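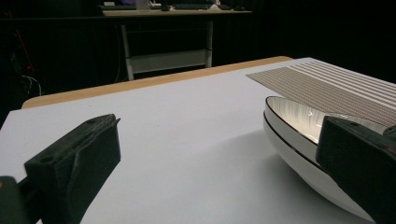

Figure 3. White oval serving bowl on the white table, with the striped placemat behind it.

3.2 Tableware and table surface

The second part of the study dealt with how people lay out and clear a small table when the dishes and the table are close in color. All sessions took place at the Zandville site. The table has a matte white top with a light tan wood edge (Figure 3). We kept the same table through all 40 sessions so that results could be compared with those from the earlier work on dark surfaces, reported in Section 3.1.

The serving bowl was picked from the Komimau list of household items. It is oval and white, with a glossy outside and a thin black line around the rim. The inside has a cream-to-silver glaze with streaky reflections. In the pilot, participants often set plain white dishes down too near the table edge, and several said the outline was hard to judge. The dark rim line gave them something to go by, and we kept the bowl for that reason.

A striped placemat was part of every layout. Participants were told to treat it as the place where a person would sit and eat, but they were not told whether the serving bowl belonged on it or next to it. Most put the bowl beside the mat. This agrees with the written answers from the Prurnness households, where serving dishes were described as shared items that stay off the individual setting.

Each session had 5 layouts. After each one the table was cleared and wiped before the next began. Over the whole study we logged 1,208 placements, counting a placement every time an item was set down and let go. An item that was slid across the table without being lifted was logged separately and is not included in that total.

Light came from above. Glossy glazes show bright spots under such light, and the coders were asked to ignore these when marking the rim. The shadow of a bowl on the white top was also left out of its marked outline. Where two coders disagreed on the position of the rim, the placement was marked again by a third, following the Ruotsalainen procedure given in Appendix B.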